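About Greltton

Greltton is an independent pathology laboratory in Siltdale. We examine blood, urine and tissue samples sent to us by GP practices, private clinics, occupational health services and two small hospitals. We do not see patients for diagnosis or treatment, and we do not sell tests directly to the public. Results go to the clinician who asked for them.

The laboratory was set up to handle routine blood counts for practices that were too far from a hospital to have same-day collection. Blood counts remain the largest part of our work. Clinical chemistry was added next, then coagulation, and later a small histology section.

What we test

Haematology covers full blood counts, blood films, reticulocyte counts, inflammatory markers and screening for inherited haemoglobin disorders. Any count outside set limits is checked by making a film and reading it under a microscope. Films are read by a biomedical scientist and, where abnormal cells are seen, passed to a consultant haematologist before the report is released.

Clinical chemistry covers kidney and liver function, thyroid hormones, iron studies, lipids, glucose and HbA1c. Most of these are run on automated analysers from a single tube. Samples that are visibly haemolysed are rejected for potassium and a repeat is requested.

Coagulation covers prothrombin time, INR and APTT. Tubes for these tests must be filled to the line. An underfilled tube changes the ratio of blood to citrate and gives a falsely long clotting time, so it will not be processed.

Histology accepts small skin and soft tissue samples in formalin. Larger specimens, bone marrow trephines and anything needing frozen section are sent on to a specialist centre under a written agreement. The report states where the work was done.

Our catalogue lists 808 tests. Of these, the majority of requests fall on a short list of common profiles, and the less common tests are referred elsewhere. The catalogue gives the tube type, minimum volume, storage temperature and expected turnaround for each one.

How samples reach us

Samples are collected by our own drivers on fixed routes. Each bag carries a barcode that is scanned at the practice door and again at our reception bench. Transport boxes have a temperature logger, and the record is kept with the batch. If a box has gone outside its limits, the duty scientist decides which tests can still be run and the report carries a comment.

Urgent samples are marked with a red label and booked by telephone before dispatch. An urgent full blood count is reported within 3 hours of arrival. Results that need prompt action are telephoned to the requesting clinician, and the time of the call and the name of the person taking it are written into the record.

The Dobre Room

Most of our work is done on samples taken elsewhere, but we run one phlebotomy clinic on the ground floor, known as the Dobre Room. It takes adults and children by appointment, on referral from a clinician. Numbing cream is available for children and should be applied before the appointment as directed on the pack. Parents may stay throughout. Please bring the request form, as we cannot take blood without it. 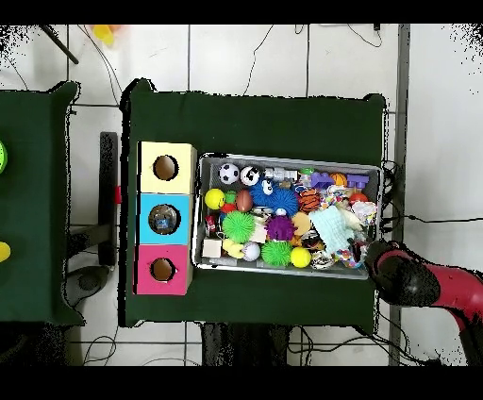 Stacked boxes and a tray of small toys on a green cloth.

Children's samples are taken into small-volume tubes wherever the test allows. The smallest tube we accept for a full blood count holds less than a millilitre. The clinic does not give results, and staff there are not able to discuss what a test may mean.

Quality and safety

Every analyser is checked with control material at the start of each shift and at set points during the day. If a control falls outside its range, no patient results are released from that analyser until the cause has been found and the control repeated. We also take part in external quality assessment, in which unlabelled samples are sent to many laboratories and the answers compared. Our returns are available to users on request.

Reports are held in a laboratory information system called Birnow, which sends results to practice systems electronically. Paper reports can still be supplied. Birnow keeps a full audit trail, so any change to a result after release shows the old value, the new value, the reason and the person who made it.

Blood tubes are kept for a limited period after testing so that further tests can be added. The period depends on the test and is given in the catalogue. Tissue blocks and slides are kept for at least 10 years.

People

The laboratory is led by Dae-han Seo, who trained as a biomedical scientist in haematology and was previously our deputy manager. Scientific staff are registered with the relevant professional body. Trainees work under supervision and do not authorise results.

We employ 100 people across the laboratory, transport, reception and the clinic. Trainee posts are advertised each October.

Contact and complaints

Clinicians with a question about a result should telephone the duty scientist, quoting the laboratory number at the top of the report. Patients should speak to the clinician who requested the test. Complaints may be made in writing to the laboratory manager at our Siltdale address and will be acknowledged in writing.

Page last reviewed: 12/03/2026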